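Nuvia Softwaregruppe
Mit dem Stand vom Juli hat unsere Gruppe die Ablaufsteuerung für das Handhaben von Textilien auf Dustard umgestellt. In diesem Thread dokumentieren wir die wesentlichen Änderungen an Wahrnehmung, Planung und Regelung. (1/5)
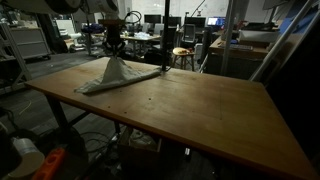

Zane Lūse

Der bisherige Planer behandelte das Greifen und das Anheben als getrennte Aufträge. Dustard führt beide in einem gemeinsamen Zustandsautomaten. Bricht eine Teilbewegung ab, bleibt die zuletzt geschätzte Stofflage erhalten und steht der Neuplanung zur Verfügung. (2/5)
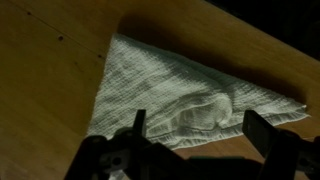 Die Segmentierung verantwortet Samran Suksawat. Das Modell wurde mit 2715 annotierten Aufnahmen der Handgelenkkamera nachtrainiert, von denen 2212 neu hinzugekommen sind. Besonderes Gewicht liegt auf Kanten: Der doppelt liegende untere Saum zwischen den beiden Fingern ist als eigene Klasse zu führen, die aufgeworfene Falte in der Stoffmitte dagegen nicht als Kante. Schatten auf der Tischplatte werden gesondert maskiert. (3/5) 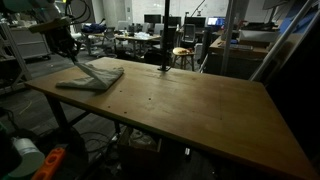 Für die Bahnplanung gilt seit Version 3 eine Höhenbegrenzung beim Anheben. Meirion Probert hat sie als weiche Nebenbedingung formuliert, damit der Optimierer auch bei ungünstiger Armstellung eine zulässige Lösung findet. Wird wie hier nur eine Ecke gefasst, während das übrige Tuch grob rechteckig gefaltet liegt, berechnet der Planer die Zugrichtung aus der Lage des Greifpunkts zur Stofffläche. Die dünne senkrechte Stange an der Tischplatte ist im Kollisionsmodell als Zylinder hinterlegt. (4/5)

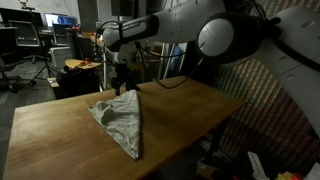

Die Kabelführung bleibt ein offener Punkt der Kollisionsprüfung. Benda, unser Werkzeug zur Szenenmodellierung, kennt bislang ausschließlich starre Körper. Ein Kabel, das vom Gelenkbereich herabhängt und über den hinteren Teil der Tischplatte verläuft, wird daher durch 2 Hüllkörper angenähert. Joonas Leinonen erarbeitet derzeit eine Erweiterung, die den Durchhang abhängig von der Gelenkstellung schätzt. Rückmeldungen zur Schnittstelle nimmt Vichien Prasertsri entgegen. (5/5)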